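Natsumi Imai has taught the simulation section of the Bokavwood robotics course since it was opened to second-year students. The department newsletter spoke with her on 24/01/2019, shortly before the class began its final project of the year, known among the students as Hundis.

The project asks each team to write a control program for a two-armed robot in a simulated room. Teams are graded on how well the program approaches a piece of furniture, positions both grippers and opens a drawer that the instructor has named.

"Students arrive expecting to spend their time on the hands," Ms. Imai said. "Most of the work is in deciding where the robot should stand. If the base is in the wrong place, no amount of care with the fingers will save the attempt."

The cabinet is placed in a corner on purpose. With a wall close on either side, a team must plan its approach before moving the arms.
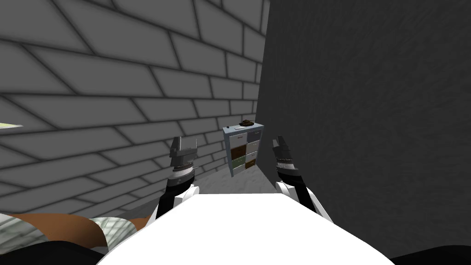

The Hundis simulation from the robot's viewpoint, with both grippers raised and the drawer cabinet in the corner.

Ms. Imai explained that the class works in teams of 5 and that every team keeps a written log of its trials. Last October the students agreed to set a target of 2,000 simulated trials for the term. The first group to report, which calls itself Kaltier, submitted 1,917. The Mac Giolla team submitted 2,515 – a figure she attributes to a script that restarted the simulation overnight.

"I was pleased with the script," she said. "I was less pleased with the log, which for several nights said only 'failed again.' They have been asked to write it properly."
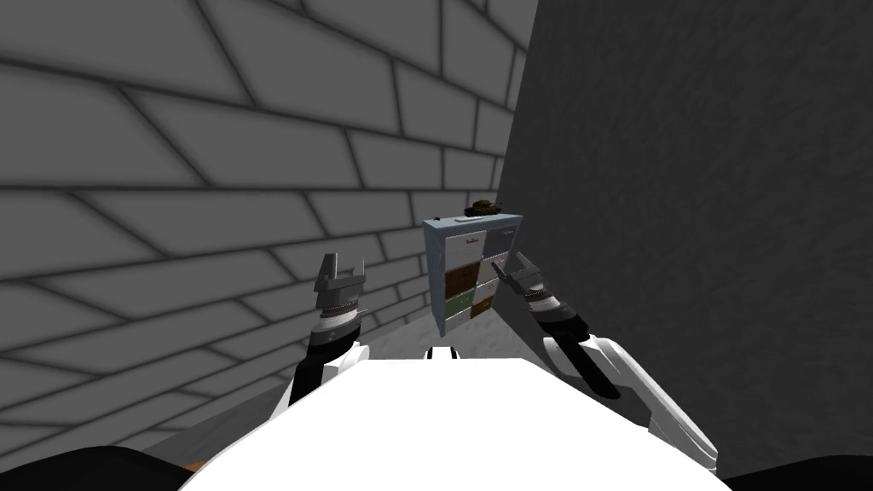

Asked whether the colored drawer fronts make the task easier, Ms. Imai said that they help at first. A team can tell its program to look for the green drawer or the brown one and obtain a reasonable result. Later in the term she changes the colors, and programs that relied on them must be revised.

She also requires that small objects remain on top of the cabinet during a trial. A program that knocks them off loses points, even if the correct drawer is opened.

Students do not need prior experience to enroll, although a first course in programming is recommended. Ms. Imai holds open lab hours on Thursday afternoons, and first-year students may attend with the permission of their adviser.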